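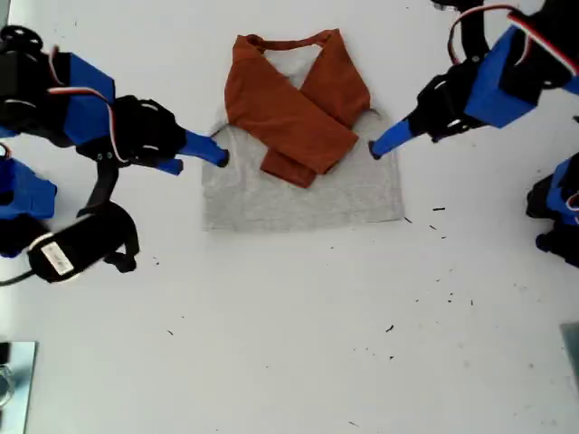
Annapurna Naidu

第四讲 叠衣服的人和叠衣服的机器

上课前请读完案例材料。读不完的请至少读到Tralard换班制度那一页,后面讨论全靠它。上一讲欠大家的“任务与岗位”那张对照表,我并进这份讲义第二节了,省得再发一份你们也不打印的东西。

一、先看活儿

灰色衣身,铁锈橙的袖子,两只袖子往里折,在胸前交叉成一个斜十字。两条蓝黑相间的机械臂从两边伸过来,指尖一左一右,停在肩膀外侧,还没碰到布。童装尺寸或者接近童装尺寸的东西,成年人叠它大概不会放下手里的茶。

本讲的案例就是围着这一类动作展开的。Flelthorpe的Tralard退货整理中心,242名员工,主业是把顾客退回来的衣服变回可以再卖一次的衣服:拆袋、查验、去毛、熨烫、折叠、装袋、贴标。公司把折叠工位的自动化项目叫Bhat,排班和计件用的软件叫Gratar。两个名字我都问过来历,一个人告诉我是人名,另一个人告诉我是缩写,第三个人建议我去问前两个人。

请在继续往下读之前,自己找一件长袖上衣叠一遍,叠的时候把每一步说出声来。同宿舍的人有意见,就说是作业。多数人说到“然后把袖子折进来”就觉得说完了。请问折到哪里?哪只在上?袖口要不要超过对侧边线?领口歪了先扯领口还是先扯下摆?你的手全知道,你的嘴不知道。这门课后面会反复回到这个差距上,工程师管它叫“需求不完整”,管理层管它叫“简单劳动”。

布料对机器而言是一种很不讲理的材料。箱子拿起来还是箱子,衣服拿起来就成了另一个形状,放下去又换一个。针织面料会回弹,折好的边过一会儿自己松开;袖子和衣身颜色不同,对视觉识别算是体谅,碰上一件全黑的卫衣就没有这种待遇了。再加上桌面:看看衣服右边和下方那些黑色小碎屑,是线头、渣子还是塑料末,单凭看我说不准。在实验室里它们无所谓,在一件要装进透明袋子卖给别人的浅色衣服旁边,就有人要管。Tralard的项目计划书有九章,没有一章提到擦桌子。

二、任务、岗位、人(补第三讲)

三个词请分开用,考卷上混用我会扣分。

任务是一个有起点和终点的动作,比如“把两只袖子折到正面”。

岗位是一捆任务,加上一个工号、一把柜子钥匙和一份工资。捆法是历史形成的,通常说不出道理。

人是站在岗位上的那位,他干的事总比岗位说明书上写的多出一截。

自动化方案书里写的是任务,财务测算里算的是岗位,食堂里议论的是人。三份材料放在一起读,你会以为说的是三家公司。

以折叠工位为例。岗位说明书列的任务有:取衣、铺平、折叠、装袋、放入周转箱。我在工位边上站了一个上午,又见到下面这些:

摸一摸熨过的衣服干透没有,没干透的搭在椅背上。

闻。(退货这一行,闻是一道正经工序,只是没有人肯把它写进文件。)

发现查验漏掉的扣子松动,走过去退给查验,顺便聊两句,两句里有一句是关于哪一批货最近老出问题。

教新来的人。

替去厕所的人看着两个箱子。

机械臂接手的是“折叠”这一项。“铺平”接了一半:衣服要先由人摆正,机器再从肩部下手。其余各项,方案书上没有,所以也没有人决定它们归谁。没有决定归谁的活儿,最后归离它最近的人,这条规律你们在合租的厨房里应该都验证过了。

三、75秒

案例材料里最常被引用的数字是75秒,即试运行阶段Bhat工位处理一件长袖上衣的用时。熟练工人比这快得多,快多少,Tralard不肯给我写进讲义,那就不写。

拿到这个数字,课堂上通常立刻分成两派。一派说机器这么慢,不用担心;另一派说机器不下班、不请假、不结婚,慢也划算。两派我都教过好几届了,各有各的漏洞。

先问第一派:75秒是从哪里量到哪里?从指尖开始靠近衣服,量到指尖离开衣服。人把衣服摆正的时间没算,叠坏了由人重叠的时间没算,停机等人来复位的时间也没算。所以它其实比你以为的还慢。先别高兴,往下看。

再问第二派:不下班的是机器,守机器的人要不要下班?夜里两点机器夹着一只袖子不动了,谁来?试运行的头几周答案是“明早再说”,于是那只袖子就被夹到了早上。

两派都默认比较的对象是“一个工人叠一件衣服”。可Tralard实际要比的是整条线,从拆袋到贴标。熨烫那一头本来就堵,折叠快了慢了,出货的时间都由熨烫说了算。折叠为什么最先上自动化?我问过项目负责人Muthu Mudaliar。他的原话是:“因为熨斗是烫的。”演示的时候来宾可以凑近看叠衣服,不能凑近看熨衣服。我认为这是我在企业调研中听到过的最诚恳的选型理由,已征得他同意收录。

课堂练习:画出案例中七道工序的流程图,标出你认为的瓶颈,再标出你认为最上镜的工序。两处如果重合,请举手,我想见见你。

四、四个工位变成什么

折叠区原来有4个人工工位,试点改造了其中一个。下面按岗位说明书的前后两版来对照,版本差异很能说明问题,尤其是动词。

旧版的动词:取、铺、折、装、放。

新版的动词:监控、确认、干预、上报、配合。

旧版的动词做没做,旁边的人看一眼就知道。新版的动词做没做,要看Gratar里的记录。一个工人站在那里看机械臂,她在“监控”还是在发呆,连她自己都未必分得清,系统倒是分得清,办法是每隔一阵弹出一个按钮让她点。第一周有两位工人总结出来,点按钮的节奏比叠衣服好掌握。第二周Gratar改成随机弹出。软件公司把这次更新叫做“提升参与度”。

这里引入本讲的第一个术语:剩余任务。机器接走能接的部分,剩下的归人。剩余任务有几个常见的脾气,请结合案例记:

零碎。原来一件衣服从头叠到尾,现在是摆正、等待、取走、摆正、等待、取走。案例中的工人把这叫“伺候”,有人补充说她家里有两个小孩,伺候的工序是一样的。

偏难。好叠的归机器,剩给人的是带蝴蝶结的、带腰带的、带一整圈流苏的。计件单价起初没有变,因为单价表是按“件”定的,表上看不见流苏。

难计量。排除故障、重叠返工、清理桌面,这些都不产出“件”。按件计酬的制度遇到它们,会礼貌地把它们当作没有发生。

第三条是Tralard试点期间争议最大的地方,下一节细讲。

五、工资单

折叠区原先的收入由底薪加计件构成。试点开始后,改造工位上的人仍按计件算,件数由机器的产出决定。机器75秒一件,人的手再快也没有用处。手最快的几位于是一个也不愿意去试点工位,派去的是两位新人和一位膝盖不好、正想坐着干活的老员工。

九月的项目汇报据此写道:“试点岗位对新员工及有健康顾虑的员工具有较强吸引力。”

请注意这句话在字面上没有错。以后你们中间会有人写这样的汇报,写的时候请想起这位老师的脸。

后来的调整是:试点工位改为固定时薪,另设返工补贴,补贴要在Gratar里填原因代码。代码表最初有30项,“布料滑脱”分了三种,“衣物初始位置不佳”分了四种。没有一项叫“机器的问题”。工人代表提了意见之后加了一项“其他”,当月“其他”成了使用最多的代码,公司随即要求选“其他”者填写文字说明。文字说明我看过一部分,文笔普遍好于汇报。摘三条供讨论:

“它抓到了,又放了,又抓到了,我不知道它怎么想的。”

“袖子叠得很好。是隔壁那件的袖子。”

“同昨天。”

讨论题:第三条作为数据,有没有价值?工程组认为没有,建议删除。我个人认为它是整张表里信息量最大的一条,愿意听到反对意见。

六、谁在教机器

许多同学以为机械臂的动作是工程师坐在办公室里写出来的。Bhat项目里相当一部分动作来自示范:由熟练的人操控着机械臂叠给它看,叠很多遍,再拿这些记录去训练。谁最会叠?当然是叠了多年的工人。于是折叠区手艺最好的几位被请去做示范,每次半天。

半天里的计件怎么算,事先没有说。事后的方案是按个人过去的平均件数补足,大家觉得还算公道。不那么公道的部分要慢一点才浮上来。手艺一旦变成记录,就可以复制到别的城市的别的仓库,而示范费只付了一次,按小时。

我在课上不替你们下结论,只把三种主张并排放着,请在小组里各认领一种,认领以后不许中途叛变。

第一种,示范就是上班,上班的产出归公司,和写一份操作手册没有区别。(写操作手册的人通常也没有版税,写讲义的人同理。)

第二种,示范是额外的技能转让,应当单独议价,并且约定使用范围。

第三种,钱按工时付就行,但应当换来别的东西:示范者参与新岗位的设计,对节拍、单价和代码表有发言权。

案例中的工人自己倾向哪一种,材料里有访谈,我不剧透。提醒一句,他们之间的分歧不比你们小。有一位女工对示范这件事的评价是全篇访谈里我最喜欢的:她说最别扭的是用两个夹子叠衣服,教了一上午,回到工位发现自己也开始用两根手指捏肩膀了,捏了好几件才改回来。

顺便说一个技术细节,后面作业用得上。两指夹爪从双肩下手,对应的是“提肩—对折”这一路叠法。折叠区的老手多数走另一路:一手压领,一手从下摆抄上来。后一种快,但靠的是手掌整个面去压布,夹爪没有手掌。所以机器学走的并非老手平时的手艺,是老手为了迁就机器临时发明的一套手艺。这套新手艺该算谁的,第三种主张那一组请重点考虑。

七、管理者要回答的问题

给将来要当主管的同学。方案书送到你桌上时,回报期、采购价、供应商简历都会写得很漂亮,下面这些多半没有,请自己去问:

机器停了,谁有权让它重新动起来?如果答案是“供应商远程支持”,再问一句供应商几点吃午饭。

摆正衣服的那个人,弯腰的次数比以前多了还是少了?桌面高度是按谁的身高定的?机械臂没有腰,图纸上经常顺便把人的腰也省掉。

新人以后在哪里学手艺?从前新人先叠简单的,叠熟了再碰难的。现在简单的归机器,新人第一天就见到流苏。Tralard目前的办法是每周把试点工位关半天,让新人手叠。这半天在Gratar里记作“非计划停机”,每周都按计划发生一次。

两个人以前隔着桌子说话,现在中间隔了两条机械臂。扣子松动的消息还传得过去吗?查验组说,试点以后折叠区退回来的件少了。他们起初以为是查验质量提高了。

桌子谁擦?

八、作业

个人作业,一千五百字以内。选一个你做过的工作,打工、实习、家务都行,列出说明书上的任务和你实际做过的任务,挑一项你认为会最先被自动化的,写出接手以后的剩余任务归谁。请写具体的人,“相关人员”不得分。

小组作业,用第二节的对照法为熨烫工位写一份新旧岗位说明书。去年有一组把旧版的动词原样抄进了新版,理由是“熨斗是烫的”,我给了高分,今年不能再用。

选做:录一段自己用两把厨房夹子叠长袖上衣的视频,记下用时。超过75秒不必难为情。叠到一半想骂人的,请把骂的内容按第五节的格式整理成原因代码,和视频一起交。

下一讲讲仓库拣货,请提前读案例的后半部分,带上耳机,有一段录音里传送带的声音很大。办公时间仍是下午四点以后,门如果关着就敲,我多半在里面改你们的“相关人员”。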